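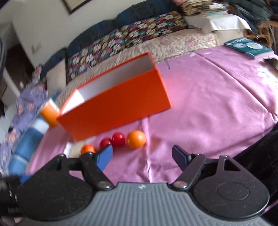 Isthorpe 772 Open Box, Orange

Supplier: Girnov
Range: Isthorpe
Article: 772
Form: rectangular, open, no lid
Colour: orange outside, white inside
Internal depth: 69 mm
Packed in: cartons of 50
Page revised: July 2025

General

The Isthorpe 772 is a low open box for small household goods that are wanted within reach. It is used for fruit and vegetables before washing, for children's balls and play food, and for the small items that collect on a table or bed during tidying. It has no lid and none is supplied as a spare.

The long, narrow form is intended for the back half of a table, where a round bowl of the same capacity would take up more of the cloth. Place the box with its long side parallel to the table edge. It may also be laid on its side, open face towards the user, so that small things can be swept or rolled in by hand. On a bed or sofa this is the easier position for filling. Set the box upright again before carrying it.

The white interior is kept plain. Small red, orange and yellow contents stand out against it, and soil or juice can be found before it dries.

Handling single fruit

Round fruit should be put into the box one piece at a time. Grip at the widest part, on two opposite sides, and lower the fruit until it touches the base or its neighbour. Dropping from rim height bruises soft fruit and causes rebound, which matters more in a box of this depth than in a deep basket. Small oranges tolerate side pressure well. Tomatoes do not, and should go in after the firmer pieces have settled.

Check each piece for specks and soft spots as it is picked up. A small dark mark on sound skin is no reason to reject an orange. Anything soft should be kept out of the box and used the same day.
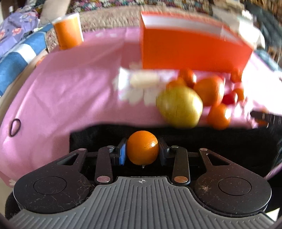

Working surface

The box can be used on a bare table, a tablecloth or bedding. The following points apply.

Tablecloth: smooth the cloth under the full length of the box before loading. A fold beneath one end tips the base enough for round contents to collect at the other.

Bedding: the surface gives under load and the box will lean towards whoever sits down next to it. Use for light goods only. Glass jars and cups with liquid should not be placed in a box standing on a mattress.

Hard surfaces: lift the box to move it. Dragging scuffs the underside and leaves marks on painted tops.

Do not stand the 772 on a hob, radiator or windowsill in full sun.

Filling

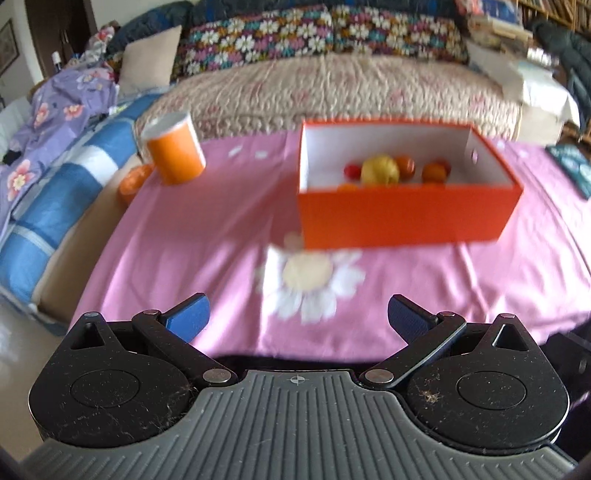 Mixed loads should be kept to a single layer wherever the quantity allows. A single layer can be read at a glance, any piece can be taken without moving the others, and air reaches all the fruit. Put the largest pieces in first, towards the middle, and fill the remaining length with smaller ones. A typical small load has the lemon in the middle, a little tomato to its left and orange fruits to its right. Fruit placed against the front wall may show over the rim, which is acceptable on a table but should be corrected before the box is carried. The small square hole in the end wall must be left clear. Berries, loose beads and similar goods can pass through it or lodge in it, and should go in a closed container first.

For play food and balls the same rules apply, with the exception that layers may be stacked. Do not heap above the rim if the box is to be passed from hand to hand.

Keep real and toy fruit in separate boxes. In the May returns to Girnov, the commonest remark was that a real lemon had been left at the bottom of a toy box under the balls.

Use with other items

A mug and a small bowl placed to one side of the box complete a simple table set. The Siliņa bowl and the Kollov mug are sold separately, and both are listed in orange. Colour match between ranges is close but not guaranteed, as the three articles come from different production runs.

The Siliņa bowl has a base diameter of 47 mm and may be kept inside the box when not in use. The Kollov mug is too tall and must be stored beside it. 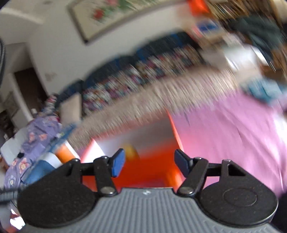

Isthorpe 772, orange, with white inner panel.

Cleaning and storage

Empty the box completely. Wipe the interior with a damp cloth and a little washing-up liquid, working from the middle to the ends, then go over it with a second cloth and clean water. Use a cotton bud for the edges of the square hole. Dry at once. The box is not suitable for the dishwasher and should not be left to soak.

Citrus juice should be wiped off the white surface on the day it is spilt. Scouring powder dulls the finish and must not be used.

When putting the box away on a shelf, stand it upright on its base. Books and other heavy goods should not be leant against the long sides, as continued pressure bows them inwards.

Ordering

Quote article 772 and the colour. Part cartons are supplied at the single-piece price. Enquiries about spares, colour matching and carton orders go to Liis Koppel at the Girnov order desk.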